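Pudisley Care Robotics Challenge

The Pudisley Care Robotics Challenge is a student robotics competition in which college and university teams program two-armed robots to carry out everyday tasks in a mock hospital ward. It is organised by the Drurneo Institute, a technical college in Pudisley, and grew out of a course project on moving equipment between wards. The final is held each April.

Format

Teams of up to six students enrol in February and work on a shared robot supplied by the organisers. Each team writes its own software for grasping, driving and route planning. Changes to the arms are not allowed, although teams may adjust the grip force within limits set out in the rule book. Practice sessions run in the evening, and the programs used in the final must be handed in by 5 p.m. on the Friday before it.

The competition has three rounds. In the first, the Caron round, the robot sorts and carries small supplies. The second deals with doors and bed rails. The third and best known is the wheelchair round, in which the robot takes hold of an unoccupied folding wheelchair by its push handles and moves it from the bedside to a marked bay without touching the furniture. A run that ends in a collision scores no points for travel, but marks already earned for the grasp are kept.

Scoring

A perfect total is 600 points, divided equally among the rounds. Judges also award a separate prize for the clearest written report, which does not affect the ranking. The highest total recorded to date is 571, reached by a team from Fidinden College. Teams finishing on equal points are separated by their times in the wheelchair round.

Participation

The first challenge was open only to students of the institute. Entry was later widened to other colleges, and the most recent season drew 90 students. The winning team receives $2000 towards equipment for its home laboratory. Former entrants may return as judges or mentors once they have completed their studies, but a mentor may not write code for a competing team.

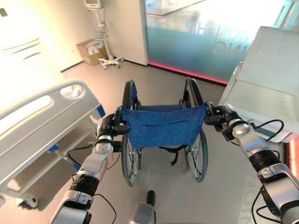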